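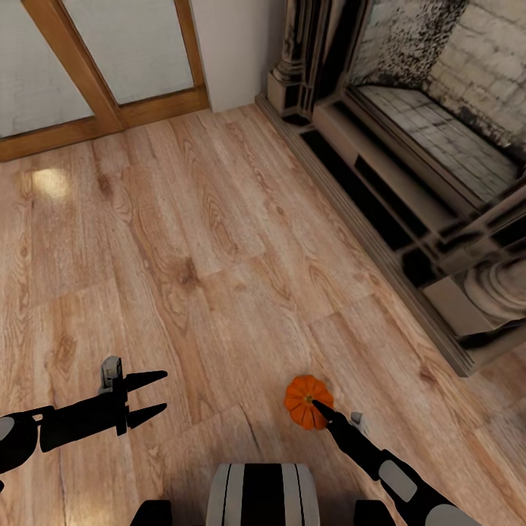

A small orange pumpkin on a wood floor, with the fireplace behind.

How to Write an Actor Biography for Your Fan Site

I love supporting actors. I love the woman who plays the judge in two scenes and walks away with the whole episode, and I love going home afterward and finding out who she is! Very often there is next to nothing to find, and that's how I ended up writing biographies for our little site. My first one took me most of February. Now I can do one in a weekend, and it's a much better page than that first one was.

The one I'll use all the way through is Emiko Arai, who you may know as the harbor pilot in Velto. She has 81 screen credits and, when I started, her longest biography online was a single paragraph that got her hometown wrong.

What you need

A spreadsheet (any kind), a text document, and a way to watch at least a few of the person's performances. A library card helps more than you'd think. Mine gets me into three newspaper archives from my couch.

Step 1: Build the credit list first

Don't write a word of the biography yet. Make a sheet with columns for year, title, role, type (film, series, stage, voice), and where you found it. That last column is the one people skip, and then six months later somebody emails to ask where the stage work came from and you have no idea. Ask me how I know.

Start with the credits you can check with your own eyes. Play the end titles, pause, and copy the name exactly as it's spelled. Emiko was credited as "Emi Arai" in her first four jobs, and every one of those was missing from the lists I'd seen. What a great morning that was. I had started at 8 a.m. planning to spend an hour on it and I forgot lunch.

Mark anything you can't confirm with a question mark and leave it in the sheet. It stays out of the published page until the question mark is gone.

Step 2: Find the early years

Look for local sources. Small-town papers cover school plays, drama prizes, and first paid jobs, and they usually spell the parents' names right too. Theater programs are even better. Jade Mellor, who runs the stage section of our site, found a scanned program from a touring production of Planditz with a full cast note on Emiko, written before she had done any television at all.

Be careful with birthdays. If two sites give the same date, check whether one just copied the other. They very often did. When I can't find the date in an interview or a program, I leave it off, and not one reader has ever complained. I also leave out zodiac signs, height, and anything called "net worth," which is nearly always a guess wearing a dollar sign.

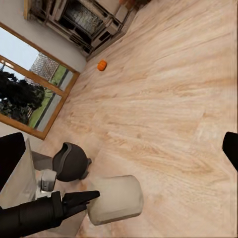
Then write down the turning points, and keep the list short. For most working actors there are three or four: the training, the first regular job, the part people recognize them for, and maybe a change of direction. For Emiko it goes drama school, the hospital series, Velto, and then the move into directing short films. Everything else hangs off those.

Step 3: Write the short version

Try for 300 words. I mean it, even if you're planning something long! A short draft shows you very quickly what you really know. Open with the name, what they do, and the one role a reader is most likely to have come from. My opening line was:

Emiko Arai is an actress and director best known as the harbor pilot Renny Voss in the series Velto.

Plain, I know. But someone who has just paused an episode and typed a name into their phone has what they came for, and now they might stay for the stage work.

Stick to the past tense for finished projects and the present for running ones. Use the last name after the first mention. (I break this rule constantly in my own chat and never on the page.)

Step 4: Add the long version underneath

Take each turning point and give it a paragraph or two. Quote interviews sparingly and say where each quote appeared. If you've watched the performance, say something about it! Lists of titles are all over the internet, and what a fan can add is having paid attention. I wrote a whole paragraph about how Emiko holds a coffee cup in the second season and it gets more mail than anything else I've done.

Family and relationships: only what the person has talked about in public themselves, and keep children's names out entirely. If you're unsure, cut it.

Step 5: Get a second reader

Give it to someone who doesn't follow the actor. Ifor Skyrme read mine and circled every place where I'd assumed he had seen the show, and there were a lot of circles. Renata Kozłowski checked the Polish titles and fixed the accents in the entry for Zawadzka, which I had spelled two different ways on the same page.

Step 6: Publish and keep it fresh

Put an "updated" line at the bottom and change it whenever you touch the page. I set a reminder to look over each biography twice a year, and I add new work once it has been released. Announced projects go in their own short section, where they're easy to delete if they fall through. Plinditz sat in mine for ages before it finally came out, and moving it up into the main list made me ridiculously happy.

If you write one, send me the link. I'm especially short on voice actors.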